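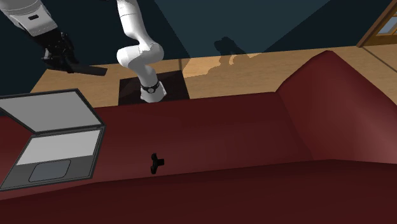
Sofá vermelho-escuro, com um tapete escuro no chão.

Conservação de estofos em tecido

O Serviço de Apoio ao Cliente da Rengifo recomenda a aspiração semanal dos sofás, com bocal de escova macia e potência reduzida. As almofadas amovíveis devem ser viradas na mesma ocasião.

Em caso de derrame, absorva o líquido com um pano branco de algodão, sem esfregar, trabalhando da margem da mancha para o centro. Para nódoas de gordura, aplique bicarbonato de sódio, deixe atuar durante 30 minutos e aspire.

As capas laváveis da linha Edero admitem lavagem a 30 graus, com detergente neutro e sem amaciador. Não é permitida a secagem em máquina. Os tecidos escuros devem ser lavados em separado e secos à sombra.

Antes de utilizar qualquer produto, faça um teste numa zona pouco visível e aguarde a secagem completa. Mantenha o móvel afastado de radiadores e da luz solar direta.

Para encomendar capas de substituição, indique a referência 2828, inscrita na etiqueta cosida sob o assento.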